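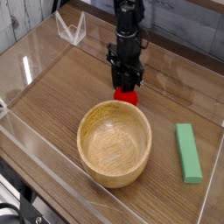

Fig. 7. Gripper closed on the red piece, bowl empty.

5. Running the visitor demonstration

5.1 Place the wooden bowl in the middle of the table and lay the green block flat to the right of it.

5.2 Set the red piece behind the bowl. Close the enclosure.

5.3 On the Inix panel, choose Open Day and press Start. Leave the speed at 5.

Caution: keep hands outside the clear panels while the arm is powered – this includes visitors. 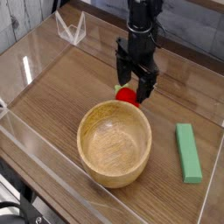

Fig. 8. Toy strawberry behind the rim, gripper above the back of the bowl.

5.4 If the strawberry ends up outside the bowl, press Pause and call Evander Mackay or Jessie Pollock. Do not reach in.
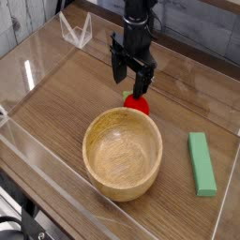
5.5 To start again, press Home, wait for the green lamp on the panel, then repeat from 5.2.

Note: the Trevley visit uses programme 245. Put the speed back to its usual setting afterwards – Morven Skinner has the key.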